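Altes Tischtelefon weiß, behalten oder weg damit?

Hallo zusammen, räume grad das Büro aus, 2 Zimmer müssen bis Monatsende leer sein. Jetzt hängts am Telefon. Weiß, eckig, graue Tasten, liegt auf dem Holztisch bei den Kunstblumen. Anschluss is noch da. Wegwerfen, verkaufen, behalten?? 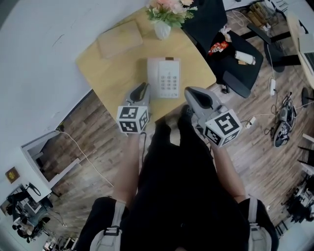

Plader
Festnetz würd ich immer behalten. Bei uns war im April zwei Tage das Handynetz weg, da war ich froh um den alten Apparat. Frisst kein Brot.

drondow_9
@Plader kommt aber auf den Anschluss an. Wenn das über den Router läuft und der Strom is weg, dann is auch das Telefon weg. Das alte Argument zieht nicht mehr.

Plader
Strom war ja da, nur Handy nicht. Lesen.

drondow_9
Ja gut. Trotzdem, wer ruft da noch an außer Umfragen

Sengar41
Zum Verkaufen: vergiss es. Hab letztes Jahr zwei Stück eingestellt, Startpreis 1 Euro, null Gebote. Porto war teurer als das Gerät. Wertstoffhof, Elektrokleinteile, fertig. Und die Kabelkiste am Boden gleich mit, da is eh nix drin was man nochmal braucht.

Prekutden
Halt, Kabel nicht blind wegschmeißen!! Erst schauen ob das Anschlusskabel vom Telefon dabei ist, ohne nimmt das keiner, auch geschenkt nicht. Steckdosenleiste würd ich auch aufheben, sowas fehlt im neuen Büro am ersten Tag.

Sengar41
Hab 40 Kabel aufgehoben beim letzten Umzug. Gebraucht: keins.

Prekutden
Dein Problem :) Bei mir wars das Netzteil vom Drucker, neu hätte das richtig Geld gekostet.

threadstarter_buero
Danke erstmal. Also Kabel sortier ich heut abend durch. Kollegin will das Telefon evtl für den Empfang, muß nur gehen. Wie krieg ich den gelben Rand aus weißem Plastik raus, falls welcher kommt? Und Kunstblumen, staubig, abwaschen oder föhnen?

Plader
Plastik: Spüli, lauwarm, Lappen gut auswringen, zwischen den Tasten Wattestäbchen. Kein Scheuerzeug.

drondow_9
Blumen föhnen, kalte Stufe. Waschen geht in die Hose bei Stoffblüten, die Farbe läuft.

Prekutden
Bei mir ist noch nie was gelaufen, kurz in lauwarmes Wasser und kopfüber aufhängen. Erst an einem Blatt hinten testen halt

threadstarter_buero
ok föhn. Meld mich wenn das Kabel auftaucht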